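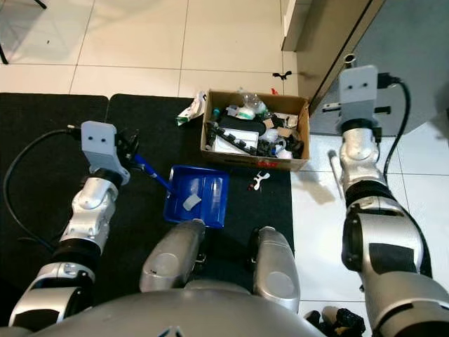 Blue dustpan on a floor mat

Review: Plotau interview software for fieldwork in religious studies
By Brahim Ragab
May 2020

Plotau is a desktop program for transcribing and coding recorded interviews. It is made by a small company called Tromness and sold mostly to graduate students and university departments. My department at Lilermont bought a group license, and I have been using it for a dissertation on the keeping of a saint's shrine in Ait Brahim and the families who look after it. My recordings are in Tamazight, Moroccan Arabic and French, often in the same sentence, so I should say at the start that I am a demanding customer in one respect and an easy one in most others.

The program opens to a list of recordings on the left and a blank page on the right. You play the audio with the function keys and type. Every time you press Enter the program drops a time stamp into the margin, and clicking the stamp takes you back to that point in the audio. There is no automatic transcription. For me that is no loss, as no automatic service I have tried can handle the languages I work in. If you interview in English and want a rough draft made for you, look elsewhere.

Playback is the best part. You can slow a recording down a long way before voices start to smear, and the short rewind when you pause can be set to whatever you like. I keep mine at two seconds. Many of my recordings were made outdoors in the shrine courtyard, with wind and people greeting each other, and the noise filter helped with the wind. It did nothing for the greetings. It also thins out chanting and recitation badly, so switch it off before you reach those parts.

Mixed scripts are handled better than I expected. Arabic runs right to left inside a line of French without scrambling the punctuation, which my word processor has never managed. Tifinagh displays correctly but cannot be searched. I transcribe Tamazight in Latin letters anyway, so I have not suffered much from this, but a colleague who writes in Tifinagh would find the program close to useless. The support desk answered my message about it politely and gave no date for a fix.

Coding is done by highlighting a passage and attaching a label. Labels can be nested, so under "baraka" I have one for objects, one for persons and one for places. Moving a label from one parent to another keeps all its passages. Merging two labels does not ask for confirmation and cannot be undone – I lost most of an afternoon in April to this and had to go back to a saved copy. Make copies.

I have 13 interviews in the project now, and the longest runs to 116 minutes. The program slows down with that one. Scrolling becomes jerky and the time stamps take a moment to respond. Splitting the file cured it, but then the label counts treat it as separate interviews, and I have to remember that when I write anything up.

Consent is something Plotau takes seriously. Each recording has a sheet attached where you note what the speaker agreed to, whether they want their name used, and whether any part is closed. Closed passages are grayed out and left out of exports unless you choose otherwise. Two of the women I spoke with asked that certain prayers not be copied down, and I could mark those stretches without cutting the audio. I would like a way to print the sheet in Arabic. At present the headings are in English only.

Exports are plain. You get a text file or a word processor document, with or without stamps. The document version loses the nested labels and prints them all in one row. Footnotes you have added come through fine.

The manual is short and assumes you have used something similar before. I learned more from the practice project that comes with the installer, a made-up set of interviews with a parish choir. Set aside an evening for it – it took me about seven tries to get the label colors to stick.

I would recommend Plotau to anyone who transcribes by hand and works across Arabic and a European language. Those with very long recordings should test one before paying, and the trial version is enough for that. It does not limit file length, but it does put a line of text across every exported page. The license moved to my new laptop without trouble once I had signed out on the old one.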